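Robot takes over the morning drinks at Nanen's Mararholm office

The line for the drink machine on the ground floor at Mararholm used to reach the coat hooks by the time the early shift came in, and anyone who has worked there more than a winter will tell you a story about it. Since April the line has moved a little differently. There is a robot at the counter now, with two arms and two gloved hands, and it is the one making the drinks.

The project goes by the name of Ham, and it was set up by Nanen together with Fitel, the firm that looks after the machines and the supplies in the building. The robot works the first part of the morning, when 291 people come through the doors in a fairly short time, and then again after lunch. Between those hours the counter is self-service, just as it always was.

Kam-wah Fung ran the counter alone for years and was, by her own cheerful admission, not pleased when she first heard the plan. "I thought, well, there goes my job, and there goes my chat with everybody too," she said. Her job has changed a good deal, but she still has it, and on the same hours. She sets up the counter, keeps the supplies stocked and steps in when the robot stops and waits for help — which it did rather often in the first weeks, she says, and still does now and then. 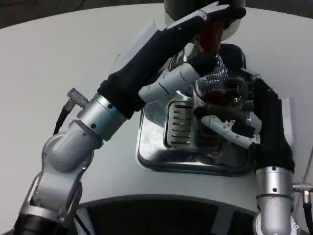 The robot at work at the drink machine, with a glass cup in its right hand.

What she has gained is time on her feet away from the machine. She now takes a cart up to the workshop floors, where people could seldom get down for a break, and she has learned a lot of new names that way. Her wrists are better as well, she adds, after so many years of doing the same few motions all morning long.

Not everyone is won over. Some of the early shift find the robot slow, and a few walk straight past it and wait for the self-service hours. Siu-ming Hung, who leads the project for Nanen, takes this in good part. "It is slower than Kam-wah, and I don't expect that to change this year," he said. "We wanted to find out what people here would like to hand over and what they would like to keep."

Staff were asked for their views before the summer break, and 100 of them wrote back. The most common request was for Kam-wah's cart to come by twice a day, and that starts next month.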